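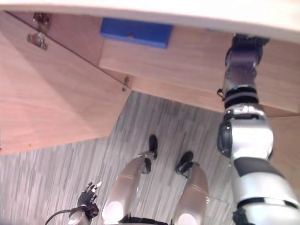 Vidar Björklund writes that he has now been at number 2 in the queue for the same Danish crime serial since March, and would like to know whether number 1 has died. We have checked. Number 1 is well, and is a slow watcher.

Help > Borrowing > Questions we get a lot

Print this page | E-mail this page

CLEKORA DISCS BY POST: YOUR QUESTIONS

Why discs? Isn't everything online now?

Have a look for the second series of anything made in Stolby before you were born and come back to us. Films drift on and off the streaming services as the rights are bought and sold. A disc on a shelf stays where it was put, unless Agnes Rønning has been tidying.

How many titles do you have?

1579 at the last count. Box sets count as one title, a rule that was argued over for most of a winter and is not being reopened.

How many can I borrow at once?

Four discs at a time. A box set with six discs in it is sent in two parcels, and you get the second when you return the first. Yes, this means you may be left on a cliffhanger. People used to wait a week for the next episode and some of them went on to lead happy lives.

How long can I keep them?

As long as you like if no one else has asked. If there is a queue we send a polite e-mail, then a less polite one. We don't charge fines. We do stop sending you things.

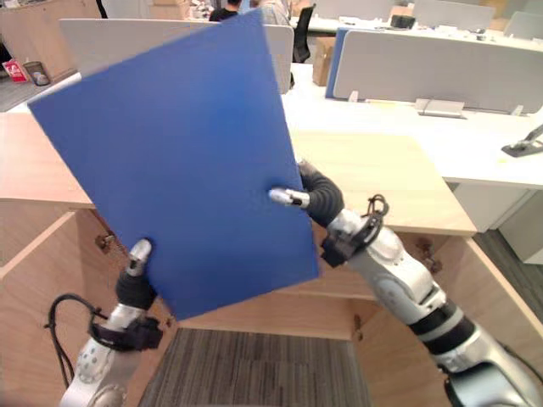 Blue board, held at a slant.

My disc skips. What should I do?

Wipe it with a soft, dry cloth, from the centre straight out to the edge. Don't go round and round. Don't use toothpaste, whatever your brother-in-law saw in a video. If it still skips, put a note in the sleeve saying roughly where in the film it happens. "Near the end" is not much help with a three-hour film. "When they get to the lighthouse" is perfect.

The disc won't play at all and the screen talks about regions.

Some of our discs come from abroad and are locked to players sold there. The catalogue entry says so, in the line everybody skips. You need a multi-region player. Your old one may turn out to be one if you look up the model, and we can't do that for you over the telephone, having tried.

Do you have subtitles?

Most discs do. Our copy of Duangkaew has them in English and Thai, though the English ones give up during the songs. Where we know the subtitles are poor, the listing says "poor". Where it says "lively", somebody has translated a funeral speech as a recipe.

Can I request a film?

Please do. Use the form, give the director and the year if you have them, and bear in mind that we buy secondhand and with little money. Asking again each week under different names doesn't move you up the list. You know who you are, and so does the form.

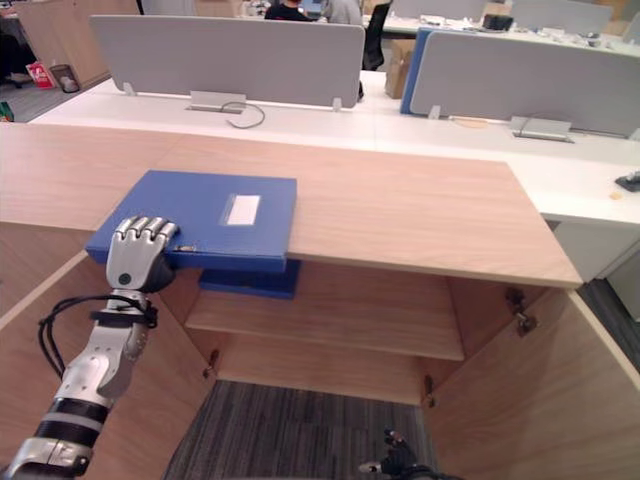 Blue file box with a small white label.

I posted the wrong disc back to you.

You aren't the first. We get wedding videos, tax software and, once, a very good home recording of a brass band in Fokholm. We post them back when there's an address with them. Otherwise they wait in a drawer until somebody rings up sounding embarrassed.

How do I cancel?

Return whatever you have and tell us in one line. There's no page asking if you're sure. If you come back later, your old wish list will still be there, including the thing you added at midnight.

Last updated: 18 October 2021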